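Hollenstein (film)
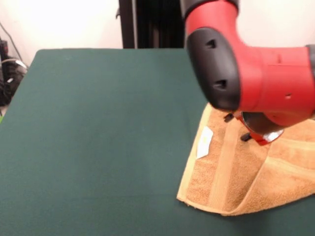

Hollenstein is a feature-length documentary directed by Fabian Ortner and produced by the small company Bakard. It follows one winter in the mountain village of Hollenstein, where the last public laundry in the valley is about to close, and it has become a much-loved title on the independent cinema circuit. The film runs for 70 minutes and is told without a narrator.

Background

Ortner first visited the village while scouting locations for a short film, Brorberg, which was never finished. He had planned to stay for two days and ended up renting a room above the bakery for the whole season. The village had 631 residents at the time, and a good number of them turn up on screen - singing, arguing over bus timetables, or folding sheets while they talk about their children.

The budget was tiny. Ortner worked the camera himself, with a single sound recordist beside him, and the two carried all of their equipment up from the railway station on foot. Much of the early material was shot in heavy snow, and these opening passages are among the most beautiful in the film.

Content

The documentary is split into 29 short chapters, each named after a household. Some last less than a minute. The longest, set during a village meeting in January, plays out almost in a single take and is a wonderful piece of patient film-making. The residents are asked whether the laundry building should be sold, and the talk drifts from money to marriages to a flood that only the oldest people in the room can remember.

There is very little music. A brass band is heard rehearsing through a wall in several chapters, and it finally appears in full near the end, playing outdoors in a splendid, slightly out-of-tune performance.

Release

Bakard submitted the film to Sundance without success, and then chose to take it directly to independent cinemas. It opened on Feb 5, 2021 as an online screening followed by a live discussion with Ortner, and a tour of cinema screenings came later, once venues could reopen. Many of these evenings included a question session, and members of the brass band travelled to a few of them.

Reception

Audiences took to the film warmly. Reviewers praised the sound recording in particular - dripping gutters, boots on stairs, the low thump of the old machines - and the village meeting chapter is often shown on its own to film students. A few critics found the chapter structure too broken up, and felt that some households deserved far more time.

See also

Brorberg (unfinished short film)
Observational documentary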